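Plalier Hand Kit

The Plalier Hand Kit is a hand-held gripper tool with a built-in camera, sold by the Drudton workshop of Tsakiris. A person carries it around and does ordinary chores with it, and the recordings are later used to teach robot arms the same chores. It went on sale in October in two versions, a ready-built one and a box of parts.

Design

The kit was drawn up by Polyxeni Koutsoukos and Konrad Wysocka, who wanted something a newcomer could put together in one evening. It has two facing fingers worked by a trigger, and they open to 80 millimeters. The camera sits behind them and looks forward, so the fingertips stay in view the whole time a person is working. That choice is the best thing about the kit! Users learn very quickly how near they are to a cup or a spoon, and a robot carrying the same fingers gets the same view.
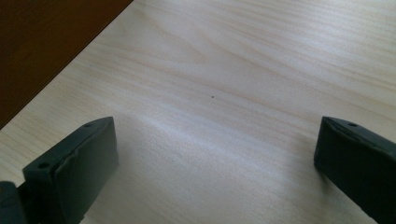
Fingers are held on with screws and can be swapped at the bench. Owners have taken to this with real delight, and the parts library that comes with the kit now includes long fingers for jars, thin ones for cards and paper, and a stubby pair meant for children's blocks. The drawings are free to change and share.

Recording

A full battery lasts for 200 short recordings. Each one starts and stops with a thumb button, and a small light on the handle shows that the memory card is being written to. The software, called Hostadia, sorts the clips by task and throws out any in which tracking was lost. It runs on a plain laptop, although the first setup takes patience and the manual skips a step on camera calibration (the corrected page is dated April 29, 2024).

Reception

Michalis Kyriakidis, who reviewed the parts version, called it "a joy to use and a bit of a pain to charge." He liked the light weight and the quick trigger, and marked it down for a charging port hidden under the grip. Blandine Marchal used the kit for a course on household robots, where her students recorded 500 clips of table setting. She praised the spare screws in the lid.

See also

Robot end effector
Learning from demonstration
Hostadia (software)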